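Ticket: Urport screening copy, subtitles drifting + black frames reel 2
Opened by: Zakhar Hordiienko
Assigned: Dorian Lefèvre
Status: open, waiting on lab

Zakhar, 9:40
Film is Closten, the Kruger feature, festival copy. Subs fine for the first 18 minutes then they slide. By the diner argument they're 2 seconds late and the big line lands on the wrong actor. Same on both servers. Also black frames in reel 2, right before the title song comes back. Need this fixed for the September screening, the director is coming.

Dorian, 10:15
Which version of the sub file? There are two in the folder and both say final.

Zakhar, 10:22
The bigger one. 3,063 lines. The other one stops before the wedding.

Dorian, 11:05
OK so. Checked the timing against the picture. Drift isn't gradual, it jumps. First jump is where the long driving shot used to be. Looks like they trimmed it after the subs were made and never told the translator. Second jump at the dream sequence, smaller. Shifted everything after the first cut, now good up to the dream. Rest still off.

Tried so far:
reloaded the package, no change
swapped servers, no change
older sub file, worse
frame rate, matches, not that
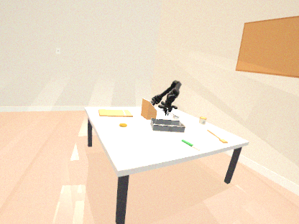

Black frames in reel 2: on the master too, so not our copy. Could be a bad render, could be on purpose, with this movie who knows. The song comes back four times and he fades to black whenever he can't find an ending for a scene. But these don't fade, they just cut. Asked the lab.

Zakhar, 1:30
Ran it to the dream, subs good. One typo, "I never loved your bother". Leave it or fix?

Dorian, 1:34
Fix. Got enough laughs already.

Zakhar, 1:50
Fixed. Audio also drops on the left for a bit in the Wokberg hotel scene, 20 seconds maybe less. Seperate ticket?

Dorian, 2:10
No put it here, same lab. Second shift is in, need someone to watch from the dream to the credits with sound on. Lab hasn't answered on the black frames. Leaving open.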